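Ravby Two-Arm Handling Kit: Frequently Asked Questions

Answers to what people ask us before they order or book a trial. If your question isn't covered, write to Gladys Koech in the Ravby office.

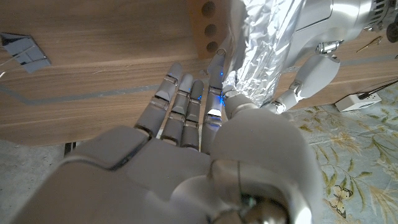
The questions are grouped by stage, starting with what you get for your money.

WHAT YOU GET

What is included in the kit?
Two arms, two hands (one left, one right), a wrist camera for each hand, the control box, the power supply and all cables between them. The Truvach software comes installed on the control box. You supply the work surface, the monitor and the parts you want handled.

Can I buy one arm now and add the second later?
Yes. The control box is the same for both versions. Adding an arm takes a technician half a day, and the pair has to be calibrated together afterward.

Are the hands sold separately?
Only as replacements for kit owners. We don't supply them for other makers' arms.

What is the difference between the kit and the Kuster service plan?
The kit is the hardware and software. Kuster is a yearly plan that covers a calibration visit, finger replacements and phone support. You can run the kit without it.

SETTING UP

How much space do I need?
Enough for both arms to swing through their full reach without meeting a wall, a shelf or a person. The layout sheet we send with the quote has the distances. Mark the area on the floor before delivery day.

Does it need a special table?
No. Any flat surface will do if it doesn't rock. If you work on a loose board, fasten it down. A board that shifts during a task is the most common cause of missed grasps in a first week.

What power does it need?
Ordinary wall power. Keep cords out of the reach of both arms.

How long until it does something useful?
Most customers have a first simple task running within 6 hours of unpacking. Tasks that use both hands take longer to teach – plan on several sessions.

DAILY USE

How do I teach it a task?
You guide the arms through the task and save each run. We suggest 40 good runs for a one-hand task and 100 for a two-hand task. Delete runs where you hesitated or dropped something. Fewer clean runs work better than a pile of messy ones.

What can it pick up?
Rigid items are easiest. Thin, soft or crumpled materials can be handled, but they change shape between runs and need more teaching. Send us samples before you buy and Tadeusz Zalewska will try them on our bench and send you the results, good or bad.

Does shiny material cause problems?
It can. Glare confuses the wrist cameras more than low light does. Move the lamp first, then try the exposure setting under Camera in Truvach.

Can people work next to it?
Not while it is moving. Stop the arms before you reach in.

TRIALS, RETURNS AND REPAIRS

Can I try it first?
Yes, through the Pureck trial. We ship a kit for 10 working days and you pay freight both ways. The next open places are in November.

What if a finger breaks?
Stop using that hand and contact us. Fingers are replaced one at a time. Kuster customers get the part free, everyone else pays list price. Please don't open the palm yourself – it voids the warranty on the whole hand.

Do I keep my saved tasks if I send the kit back?
Export them from Truvach first. We wipe every returned control box.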